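Posted by Nadège Lacroix
November

Quick one, I have a seminar paper due and should not be here. But the blog has been sitting empty since the start of term and I feel bad every time I see it.

So. School. I'm taking two history classes this fall, plus the archives practicum that eats my whole life. The first class is early modern trade, which I thought would be dull and is my favorite by a mile. We're reading the Tessier letters – a merchant family, three brothers who could not stand each other, writing home about salt prices and who got the good horse. 200 pages by next week. I've done 35. Fine.

The second one is historiography. Everybody warned me. They were right. I read the same paragraph four times last night and then made toast.

The practicum is over at the Clistness collection, across campus, so I get a walk out of it at least. My job is box 12. Box 12 is receipts. Somebody in the 1920s kept every single reciept from a hardware store and now I get to put them in order. I kind of love it?? One just says "nails, again." 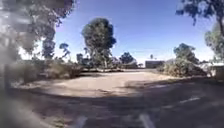
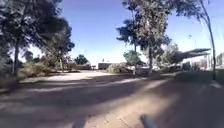
Sun and shade, lots of trees.

What I'm reading for fun (ha)

Not much. I got the Zovari mystery out of the library, the second one, and it's gone back and forth in my bag for weeks. Twenty pages in. The detective is a retired mapmaker and she's very rude to everyone. I like her. If you've finished it don't tell me about the brother.

Also started a history of lighthouses, 904 pages, what was I thinking. The pictures are good. I skip to those.

The series

Yes, I know, I promised part three of the old cookbooks posts. It's half written. I still need to test the seed cake, and my oven runs hot, and the recipe only says "a good fire" so you see teh problem. Part three after finals, and then the Brurkisik baking pamphlet somebody asked for in the comments – I found my copy, it was under the printer.

Ok. Paper. Leave me book recs, short ones please.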